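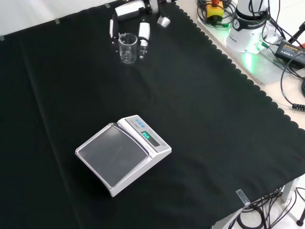
Isberg replied that the arm was fine, that teleop lag under load is expected, and could we please attach a log. So, the log.

**Ticket 819: beaker demos rejected on replay**

Task: put the beaker on the scale, by remote control, 8 demos per batch. The checker tossed 2 from the first batch for "object dropped." I was driving. I dropped nothing. 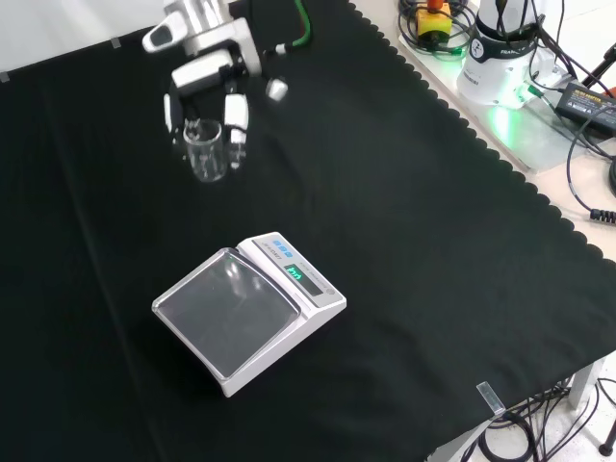
*Beaker held over the cloth, fixed view.*

Tried so far:

1. Restarted the Womura bridge. Same errors, now with fresh timestamps.
2. Slowed the hand controller to half speed. Smoother arm, grumpier operator.
3. Compared the head view with the side view for the placing step. The drop flag fires when the fingers open, so every polite release counts as a crime. 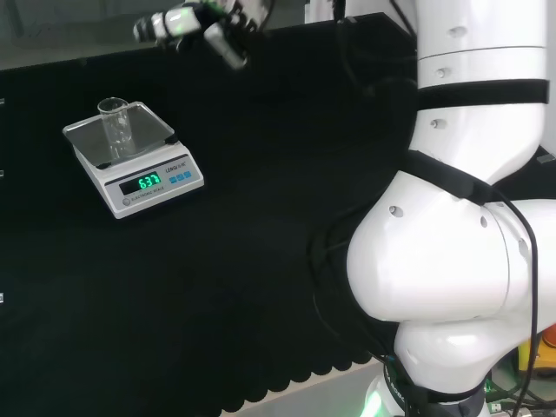 4. Raised the release timeout to 3,000 ms in the Pravine config. The flag went away for placing and came back for the next task, where the gripper holds a small white tool over the glass on the scale.

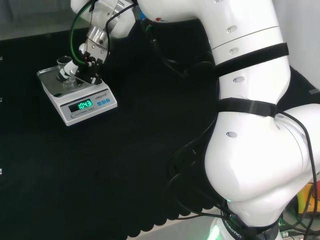 That one has its own config file, naturally, with the old timeout in it. I've changed it there too and am rerunning the batch. Please leave this open until the replay finishes.

Status: waiting on Isberg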